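Home | Current Issue | Archive | For Authors | Contact

4.2 Speaking time in the regional assembly

Once the new groups had been seated, we wanted to know whether the smaller ones were really given the floor as often as the rules of procedure promise. We read through the minutes of 133 sittings of the Hever assembly, and we are very grateful to Signe Nordin, who let us sit in her reading room well past closing hours. Members from groups with fewer than 5 seats spoke for a good deal less time than their share allowed, and most of the gap came from debates called at short notice.
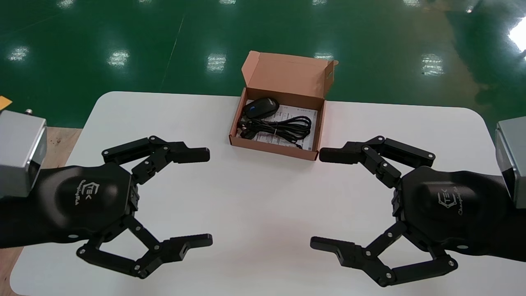
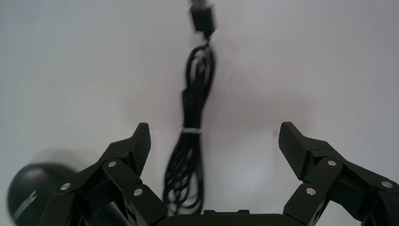 Figure 3. Black cable, bundled in loops.

Group leaders in Hever meet every September to settle the order of speakers, and Zieliński (our second coder) went over 30 of these agreements line by line. They are wordy documents, full of side promises and exceptions. A clause on urgent debates will loop back on an earlier one much as the cable in Figure 3 does on itself, and it took us a long while to follow any single promise from one end to the other. In the Farville assembly, with its 200 members, the same matter is handled in one short standing order, and we found it far easier to code. We return to Farville in Section 5.

Last updated: September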